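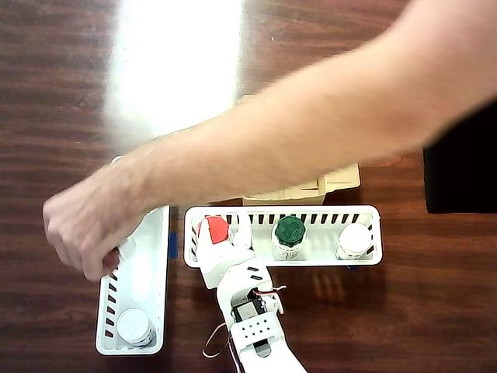

About Pruvorlow

Last updated: October
Posted by the Pruvorlow office

Pruvorlow is an internet marketing firm in Norutville. We handle email newsletters, paid search and customer reviews for small online stores, most of them with fewer than 500 products.

The company began as the mail-order side of Benedetti, a kitchen supply shop. When the shop closed its catalog, the people who wrote it stayed on and started doing the same work for other stores. We still write all product copy in-house.

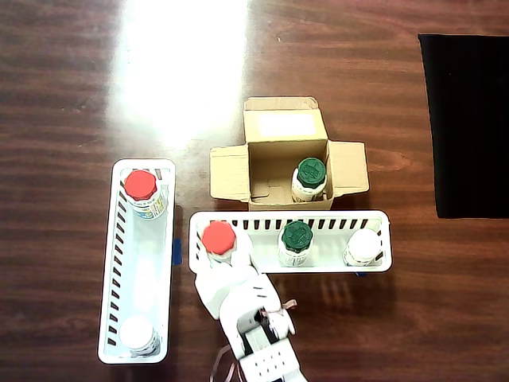 Product pages take up most of our week. A client sends us the goods and we write from the item itself, so the page says what a buyer will find when they open the carton. A listing for a bottle with a dark green cap should say the cap is green and ridged, and the photos should agree. Returns tend to drop when the page and the parcel match.

Last year we wrote or rewrote 2,642 product pages and answered 1,127 customer reviews on behalf of clients. Our reporting runs on Nudier, a small dashboard we built ourselves. Clients get their own login and can check open rates and ad spend at any time.

We have 2 offices, both in Norutville. The front office takes calls from 9 a.m. to 4 p.m. New clients start with a three-month agreement, and after that it runs month to month.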